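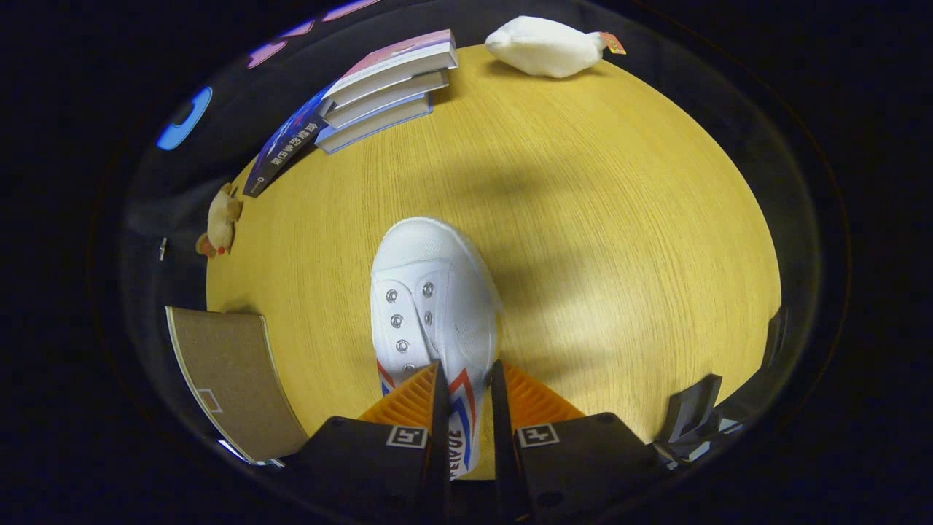
Canvas shoe held at the heel, round table station, Udgate open day

Holding a soft shoe by the heel with ribbed finger pads

Posted Sep 30, 2020 by povovton_bench

I went to the open day at Udgate and spent most of my time at the hand-held gripper table. Visitors could pick up the tool, close it on an item and move the item to another spot on the table. The pads on the fingers are the orange ribbed kind, wedge shaped, with black blades outside them. There is a small square marker on the front of each finger.

My trouble was with the shoe. It is a white canvas sneaker with no laces in it, so the upper has little to keep it stiff. I closed on the heel and lifted, and the toe swung down each time. I had 4 tries and dropped it on 2 of them. The books were easier. The person running the table was busy and I did not get to ask.

Is the heel the wrong place to hold a shoe like this, or is it a matter of how hard you squeeze? We are planning a similar table at Pryor next July and I would like to know before we choose the items.

Rigoberto Cervantes

The heel is a fair place to close the fingers. It is narrow, it has two sides that face each other, and on most canvas shoes it is the stiffest part of the upper. The drawback is distance. The weight of the shoe sits well forward of the heel, so a level lift puts a turning load on the pads, and ribbed pads give way under that before they slip.

Three things to try:

Lift with the toe hanging down on purpose. Tilt the tool as you raise it and the turning load drops to almost nothing.

Move the grip forward to the middle of the shoe if the fingers open wide enough. Measure first. On our Raltex bench the limit was the opening – the force was never a problem.

Close slowly and stop when the ribs have bent around the heel. Squeezing past that point folds the canvas inward and you lose contact area.

The markers on the fingers are normally there so a camera can work out how far the fingers are open. Keep your hand and sleeve off them if you are recording. For a visitor table with no recording it makes no difference.

For Pryor I would run each item 20 times with someone who has not used the tool before, and drop any item that fails often. Put the stiff items first.

tmk26

Put some paper in the shoe. We stuffed ours for a school visit and had no more drops.

gantry_left

Agree with Rigoberto on the tilt, less so on the middle grip. With the laces out, the sides at the opening are floppy and the pads just push them together. I would stay at the heel, or lace the shoe and then try the middle. Also check the pads for dust between visitors. We wiped ours with a damp cloth every 26 lifts, which was simply how many fit on one line of the log sheet.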